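About Rillbridge

Rillbridge is a contract laboratory for the testing of drinking water and small private supplies. The company was founded by Kerstin Sundqvist in Solheim and now also runs a receiving depot at Stastness, where samples are logged and chilled before transfer.

We test for metals, nitrate, hardness, turbidity and coliform bacteria. The standard sample volume is 1000 ml for chemistry and 300 ml for microbiology, in separate bottles. The full private supply suite covers 58 parameters. Shorter suites can be ordered for boreholes already on our register.
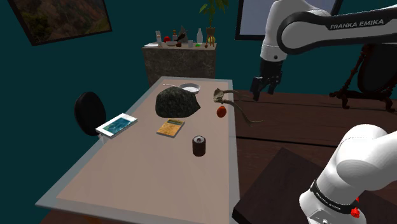
Table with bowl, tablet and notebook.

Bottles are supplied with a preservative where the method calls for one and must not be rinsed before filling. Microbiology samples should reach Stastness by 15:00 on the day they are taken. Chemistry samples may be held overnight at fridge temperature.

Results are issued as a signed report with the method, detection limit and measurement uncertainty for each parameter. Raw data are kept at Solheim and can be requested by the client named on the order form.

The Skakemden sampling round, covering farm and croft supplies, takes place each October. Bookings are handled by the Stastness depot.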